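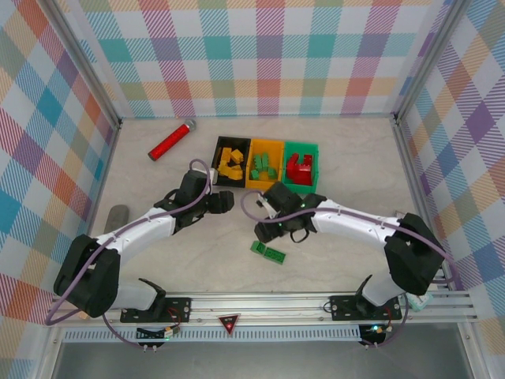 Yellow, green and red building pieces in a three-part sorting tray.

How a hockey rink gets its ice

A hockey rink is not filled with water and frozen all at once. The ice is built up in thin layers on top of a cold floor. At the Entwistle arena, the job starts in August and takes 4 days.

The cold floor

Under the ice is a slab of concrete. Inside the slab are long plastic pipes, laid side by side. A machine called a chiller cools a liquid called brine, and a pump pushes it through the pipes. Brine is very salty water. Salt lets it stay liquid at temperatures that would turn plain water solid.

The brine takes heat out of the concrete. The warmed brine goes back to the chiller, is cooled again and makes another trip. This loop runs day and night while the rink is open.

The first layers

When the slab is below freezing, workers spray a fine mist of water over it. The mist freezes quickly. A second thin layer seals the first.

Bare ice is clear, so you would see grey concrete through it. The next layer is water mixed with white paint. The white makes a black puck easier to follow.

The lines

The red and blue lines go on after the white. Workers stretch strings across the rink to keep the edges straight, then paint between them. Dwight Landry and Lingyun Liang paint the lines at Entwistle. The centre circle is the slowest part.

More thin layers of water cover the paint so that skates do not cut into it. The finished ice is up to four centimetres thick. Thick ice is harder to keep cold, as the pipes are farther from the surface.

Keeping it smooth

Skate blades leave grooves and snow. A resurfacing machine shaves off the top with a long blade, collects the shavings and spreads warm water behind it. The water fills the grooves and freezes flat. Last season the Entwistle machine made 316 trips onto the ice in January.

Words to know

Brine: very salty water.
Chiller: a machine that removes heat from a liquid.
Resurface: to put a new top on something.
Slab: a wide, flat piece of concrete.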